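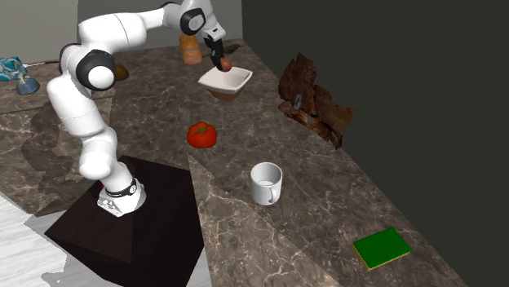 Poached eggs for a crowd, what's your method?

jostwood_kitchen
Okay, I have fallen hard for poached eggs and I want to do them for brunch in December, 12 people, two eggs each! My practice batches have been so good (the yolks!!) but I've only ever done two at a time. Is there a way to scale up without losing my mind?

dale_t
Do them the night before. Poach, drop in ice water, fridge. In the morning they get a minute in hot water and they're lovely. I've done nearly 100 this way for a church breakfast.

Gauthier_J
Love this thread already. Strain them first! Crack each egg into a fine sieve, let the thin white drip off, then slide it in. No wispy bits, no vinegar needed.

dale_t
Vinegar is fine though. A splash in a big pot and you can't taste it.

Gauthier_J
I can taste it, Dale. Every time.

wahyudi.h
Different idea: muffin tin. Spoon of water in each cup, egg on top, oven at 300 until the whites are just set. All 12 at once, then do a second tin!

trevmac
That's a baked egg. Tasty, but the bottom goes rubbery and it won't drape over toast the way a real one does.

wahyudi.h
Mine don't go rubbery, you're leaving them in too long. Pull them while they still wobble.

jostwood_kitchen
Tried the sieve tonight and WOW, they came out like little pillows. Going with Dale's overnight plan plus the sieve. Vinegar stays in the cupboard, sorry Dale!

dale_t
I'll live. Salt the reheating water.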